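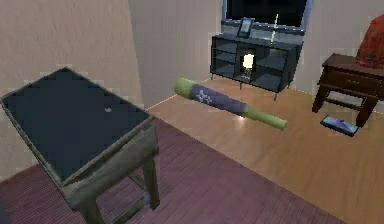

Prevside Angling Trust
Progress report to the Jelitz Fund, second period
Prepared by Corina Pîrvu, project manager

1. Where we are

The work on the lower Ollow is on schedule apart from the second fish pass, which is covered in section 3. Spending is slightly under budget for the period. The tagging work began in April and the river was fishable for most of the time, with two spells of coloured water that stopped boat work for nine days in total.

The grant covers three things: tagging and recapture of sea bass in the estuary, repairs to the access points used by shore anglers, and the logbook scheme for the charter boats. Each is reported separately below.

2. Bass tagging

We tagged 1177 bass by the end of August. Most were caught on lures from the two inshore boats, and the rest came from shore anglers fishing the sand bar on the evening tide. Fish under 25 cm were not tagged and went straight back.

We have had 139 recaptures reported. The bulk were within three miles of where the fish was first released, mainly along the oyster beds and the old ferry channel. Five came from outside the estuary, the furthest from the harbour wall at Nugroho Point. Larysa Dmytriv has checked each of the five against the tag list and the numbers match.

Tag loss is higher than we would like. Several anglers reported fish with a clear tag scar and no tag. We changed to a shorter anchor in July and held a practice evening for the tagging crew. It is too early to say if this has helped, and the recapture rate should be treated with care until we have a full winter of returns.

Larysa has asked for a second measuring board so that both boats can work at the same time. The cost is small and can be met from the equipment line.

3. Access and fish passes

The steps at Ollow Bridge have been rebuilt and the handrail is in. The shingle path below the sluice was relaid in June, washed out in one place in the July spate, and has been repaired with larger stone. The contractor did the repair at no charge.

The first fish pass is finished and signed off. The second has not started. The landowner wants the working track moved to the other side of the field, and this needs a fresh consent. Yurii Antoniuk met him in August and they have agreed a line for the track. If the consent comes through by November we can still build before the spring run. If it does not, the work will have to wait until late summer, and we would ask to carry the money forward.

4. Charter logbooks

Seven of the nine licensed skippers are now filling in logbooks. The two who are not both work mainly offshore for tope and pollack and say the form does not suit their trips. Cheng-en Tsang has drafted a shorter version with fewer boxes for them to try.

We printed 200 logbooks and have given out a little over half. The quality of the entries varies. Species and numbers are usually complete; start and finish times are often missing, which makes it hard to work out catch per hour. Uliana Yurchenko is typing up the returned sheets and rings the skippers where something is unclear. She is up to the end of June.

Early returns show bass trips doing best on the first two hours of the ebb, with mackerel arriving later than the skippers expected. We would not draw anything further from one season.

5. Money

The access line is fully spent. Boat fuel is over budget owing to the extra trips made in May, and this is covered by an underspend on printing. No change to the total is requested.

6. Next period

Tagging continues until the end of October, then stops until spring. The shorter logbook goes out to skippers in September. Larysa will write up the first year of recaptures over the winter, and a draft will come to the Fund in February with the next report. The consent for the second pass remains the main risk, and Yurii will write to the Fund as soon as there is a decision.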